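Who looks after the hands?

Every few months somebody sends me an article about how surgical robots are about to learn to sew on their own. The articles are full of software. I have yet to read one that spends a paragraph on the wrists, or on the person who has to put them right when they start to wander.

I work down the corridor from a bench rig at Jurent, used for suturing practice on synthetic tissue. It is a decent machine. It is also a machine with joints the size of a pea, and joints wear. Prasanna Sivakumar looks after it, along with seven others, and by his own log he spent 29 hours on this one in September. Most of that went on checking play in the instrument wrists, cleaning jaws and repeating the homing routine. The sales sheet allows four hours a month for "routine care". I would like to meet whoever wrote that.

My complaint is with how we judge these rigs. We look at stitches. If the knots hold, the cell is declared healthy and the next session goes ahead. But a good operator will hide a bad wrist for weeks. Liis Priedītis can feel a sticky joint and steer round it without mentioning it, and then a trainee sits down and cannot place a needle to save his life. The trainee gets the blame. The wrist gets another month.

Alaric Rosenthal tells me I am being gloomy, and that the self-check at start-up catches all this. I doubt it. The self-check moves the arms through empty air. It never asks them to hold anything curved, or to pull a thread tight.
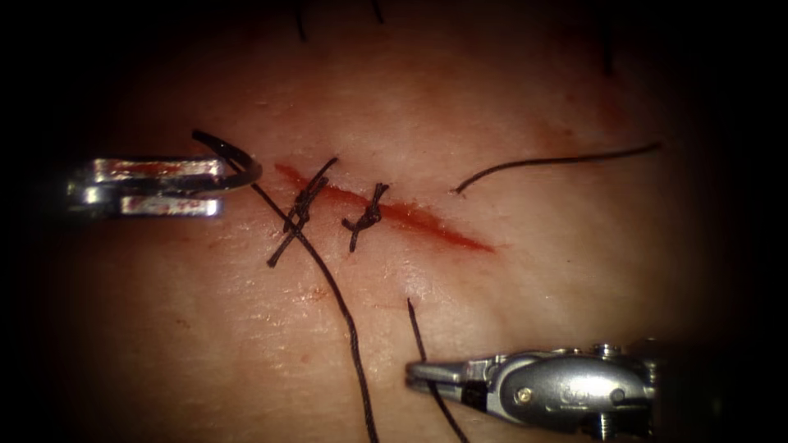
Two stitches tied, needle held in the left grasper, the rest of the cut still open.

Work like this is a fairer test than the start-up dance, and I would have it done after every repair, by the same person, on the same sort of pad, with the maintenance log open beside it. Look at the jaws too, while the job is going on. Thread and muck find their way into small hinges, and a wipe at the end of the day is a poor substitute for a proper clean.

Will that happen? Prasanna has asked for a second trained pair of hands and been offered a dashboard. I have seen the dashboard. It was green all through September.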